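Washroom Basins and Shelves: Frequently Asked Questions
Loston House Residents' Services 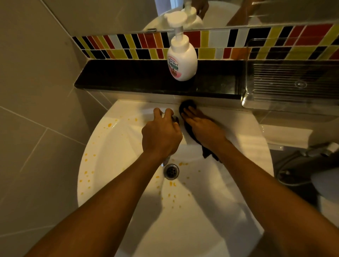
Residents of Loston House share the care of the washrooms on each corridor, and the questions collected on this page are those most often put to the Residents' Services office. They concern the basins, the faucets, the stone shelves and the tiled bands above them. The rear rim, where the basin meets the wall, is the part most frequently missed at inspection; it should be wiped with a cloth pressed flat under the hand, with the other hand resting on the faucet if support is needed. Small orange-yellow spots in the bowl are to be dealt with at the same visit and should not be left for the next person on the rota. The rules apply equally to the Brema and Dunari wings.

Who is responsible for cleaning the basins?

Each corridor keeps its own rota, which is posted inside the washroom door. The resident named on the rota cleans the basins on that corridor for one week, beginning on Monday. Contracted cleaners attend to floors, toilets and showers only. There are 293 residents in the two wings, and the office is not able to arrange substitutes. Residents who will be away during their week should exchange with a neighbor and write the change on the rota.

How often must a basin be cleaned?

A basin in regular use is to be cleaned 2 times a week, and additionally whenever it is visibly marked. Residents are asked to rinse the bowl after brushing teeth, shaving or washing the face, whether or not it is their week.

In what order should the work be done?

Begin at the top. Move the soap bottle and any other items off the shelf, then wipe the tiles, the shelf, the rear rim, the faucet and finally the bowl. Rinse the bowl from the back toward the drain. Return the soap bottle to the shelf after the stone has been dried, with the nozzle turned toward the bowl or to one side.

Which cloths may be used?

Dark cloths are for basins, faucets and shelves. Light cloths are for mirrors. Both are kept in the corridor cupboard and are replaced on request. Cloths used on floors or toilets must never be brought to a basin, even after washing. Paper towels may be used for drying but tend to leave lint on the faucet.

Which cleaning product is supplied?

The office supplies Kopecký neutral cleaner in refillable bottles. A small amount on a damp cloth is sufficient for ordinary cleaning. Residents should not bring in their own products without asking first. Bleach, vinegar and descaling liquids are not permitted on the stone shelves, and scouring powder is not permitted anywhere in the washrooms.

What should be done about spots that do not come off?

Apply the neutral cleaner directly to the spots, leave it for 15 minutes, and wipe again with a clean part of the cloth. Pay attention to the area immediately around the drain, where residue collects against the metal. If marks remain after a second attempt, report them to the office and give the corridor and basin number. Do not scrape the bowl with a blade, a coin or the rough side of a kitchen sponge.

How should the faucet be handled during cleaning?

Single-lever faucets should be closed before they are wiped. Residents may steady themselves with a hand on the lever but should not lean their full weight on it. Wipe the underside of the spout as well as the top, and dry the metal afterward to prevent water marks. A faucet that drips when closed, or that moves at its base, should be reported the same day.

May the drain grate be removed?

No. Hair and other material lying on top of the grate should be lifted off by hand or with a paper towel and placed in the bin. Slow drainage is a matter for the maintenance team. Chemical drain openers must not be used, as several basins share a single waste pipe.

What may be kept on the stone shelf?

Hand soap in a pump bottle may stand on the shelf at all times. Toothbrushes, razors, cosmetics and glass containers are to be taken back to the resident's room. Items left on the shelf overnight may be removed to the office, where they can be collected between 8 a.m. and noon.

Does the mosaic band need special care?

A damp cloth is enough. Soap film gathers in the grout lines and can be loosened with a soft brush and warm water. Loose tiles should be kept and handed in with the report, as replacements in the same colors are difficult to obtain.

What happens if a basin is found in poor condition?

The office will first leave a note for the resident named on the rota. If the basin has not been cleaned by the following day, the corridor will be contacted as a whole. Charges are made only where there is damage to the basin, the stone or the fittings.

Whom should residents contact?

Questions about rotas and supplies should be addressed to Dagmar Machala, Residents' Services, at the ground floor office in the Brema wing. Repairs are to be entered in the maintenance book beside the office door. Leaks outside office hours should be reported by telephone to the night desk.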